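Review: Hestik Greeting Card and Envelope Set
Product Assessment, Office Supplies and Stationery
Prepared by Junpei Kubo, March 2025

The Hestik set was reviewed at the request of member offices that send printed cards to donors, retirees and families several times a year. Most of these offices now buy cards singly at retail prices and keep no stock on hand. The purpose of the assessment was to determine whether a boxed set could replace that practice without a loss in quality.

Each box holds six floral cards with matching tan envelopes. The cards are blank inside. The supplier, Montes, sells the set by the box or in a carton intended for institutional mailrooms, and our test stock came from a carton.

Paper and finish

The card stock is firm and folds cleanly along the score. Ballpoint and gel pens wrote well on the inner face. Fountain pen ink took longer to dry and left a faint mark on the facing panel when the card was closed too soon. Offices where senior staff sign with a fountain pen should allow for this. The outer face has a light coating and should not be written on.

The floral design is printed in blue and suits most occasions, including condolence, for which many of the brighter cards on the market are a poor choice. Color was consistent from one box to the next.

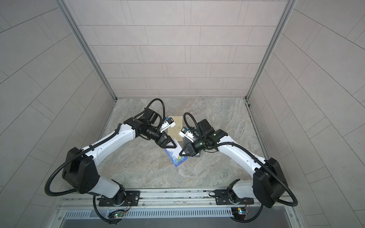
The blue floral card and its tan paper envelope.

The envelopes are the weaker half of the product. The paper is sound and takes a handwritten address well, but the fit is close. A card holding a folded letter or a gift certificate has to be eased in with some care, and reviewers who worked quickly bent a corner more than once. The Ceken set, assessed last October, allows more room on all sides. Its card stock is thinner, however, and several reviewers could feel the difference in the hand.

The gummed flap sealed securely when moistened with a sponge. Two envelopes in the test stock had uneven gum at one end and needed a strip of tape. Address labels held without lifting. Printing directly on the envelopes gave mixed results - the office laser printer creased the flap on several pieces, and we advise labels or handwriting instead.

Storage and ordering

The boxes are shallow and stack well on a standard supply shelf. The lid is loose and should be banded if the box is to be carried between buildings. Montes requires a minimum institutional order of 265 boxes, a quantity suited to joint purchasing. Smaller offices may prefer to order through Fonder, which sells single boxes at a higher unit price.

Rating and recommendation

Card: very good. Envelope: fair. Packaging: good.

The set is approved for general correspondence. It is not recommended for mailings with enclosures, for which the Ceken set remains the listed choice. Offices wishing to examine a card before ordering may request one from the supplies desk.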